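Clakiveo Users' Group - Materials Handling Section
Minutes of the meeting held during the site visit to Deltumport, February 11, 2023

Present: eleven members of the section, the section secretary (minutes), two representatives of Grirnodeck and the shift supervisor for the Deltumport small parts store.
Apologies: received from four members and from the Núñez packaging works.

1. Minutes of the previous meeting
Agreed as a correct record, with one amendment. Under item 5, "conveyor width" should read "tote width".

2. Matters arising
2.1 The revised tote labelling sheet has been sent to all members. Two replies have come back, both asking for a larger type size on the end label. Held over to March.
2.2 The question of shared spares for roller track remains open. Núñez has offered a price list but not yet a delivery time.

3. Site arrangements
The supervisor gave the safety briefing. Members were asked to stay behind the painted line while an arm was enabled and to leave bags in the office. The emergency stops were pointed out. The party split into two groups, which changed over at the half hour.

4. Demonstration of piece picking
4.1 Grirnodeck set out the purpose of the installation. The store holds up to 2,000 part numbers, most of them small moulded items kept in blue plastic bins on steel racking. The robot takes single pieces from a bin and passes them on for kitting. It is not used for full bins, which are still moved by hand or on the roller track.
4.2 The trial covers 200 part numbers, chosen by the site for their spread of shape and surface finish. Heavy items and anything in a loose bag were left out at this stage.
4.3 Members watched picks from several bin positions. The gripper has two fingers and closes on the sides of the piece. A camera near the gripper is used for the final approach and a second, higher view is used to choose the bin.

Work at the racking during the demonstration.
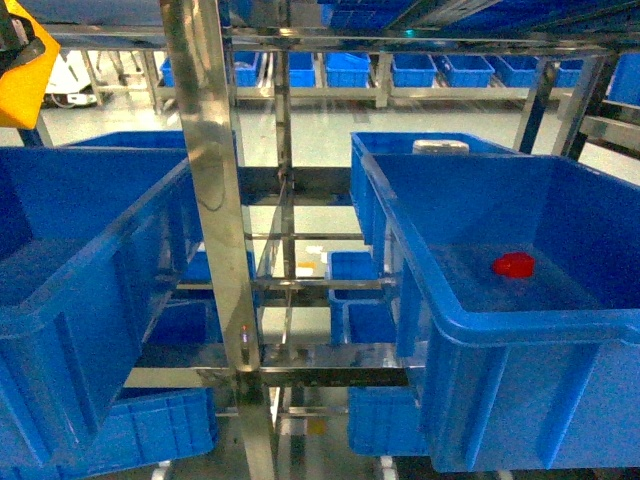
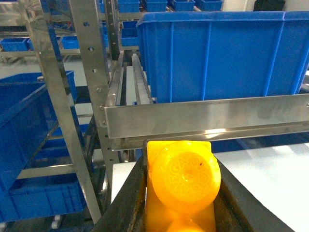 4.4 Grirnodeck said that glossy and part-clear mouldings had been the hardest group to set up, as reflections upset the edge finding. The present settings use a shorter exposure and a second look before the fingers close. This adds time to the pick. Asked how much, the representatives preferred to give a figure after the full trial.
4.5 A member asked about finger wear. The finger pads are treated as a consumable and are checked at the start of each shift. The site keeps 8 pairs in stock. Changing a pair needs one hand tool and a short calibration routine, which was shown to both groups.
4.6 A member asked what happens when only one or two pieces are left in a bin. The supervisor said that the last pieces often lie near a wall, where a finger can foul the side. The arm makes three attempts and then flags the bin for a person to deal with. Members felt that the flag should also be passed to stock control - at present it appears only on the local screen.
4.7 There was some discussion of bin tolerances. The racking was put up before the robot was ordered and bins do not always return to the same place on the shelf. Grirnodeck corrects for this by finding the rim of the bin before each pick. One member considered that a fixed stop on the shelf would be cheaper and more reliable. The supervisor replied that stops had been tried on one bay and had slowed down filling by hand. No agreement was reached.
4.8 Reflection from the steelwork was raised. The site does not intend to paint the racking. Lighting above the aisle may be moved, subject to cost.

5. Discussion after the visit
5.1 The section thought the demonstration useful and the answers fair. It was noted that all picks were made at reduced speed with visitors present, so no view could be taken on output.
5.2 Members asked for the following to be supplied before any report is written: pick times by part group, the number of flagged bins per shift, and the hours of operator attention needed.
5.3 The proposal to invite Grirnodeck to the open day was carried, with one member against on the ground that a single supplier should not be shown alone. The secretary is to ask whether a second firm would attend.
5.4 Núñez has asked for a similar visit. The supervisor can take a party of six - the office will not hold more - and asks for two weeks' notice.

6. Actions
6.1 Secretary to write to Grirnodeck with the list at 5.2.
6.2 Secretary to approach a second supplier for the open day.
6.3 Deltumport to report on the cost of moving the aisle lighting.
6.4 Deltumport to ask for the empty-bin flag to be sent to stock control and to report the result.
6.5 Members with experience of fixed shelf stops to send drawings to the secretary.

7. Any other business
7.1 Parking at Deltumport is limited to the north yard. Two members had used the loading bay and were asked to move.
7.2 The subscription for the year is unchanged. Members who have not paid are reminded that the form now goes to the Clakiveo office and not to the section.

8. Next meeting
To be held in March at the Clakiveo office. Papers to reach the secretary one week before.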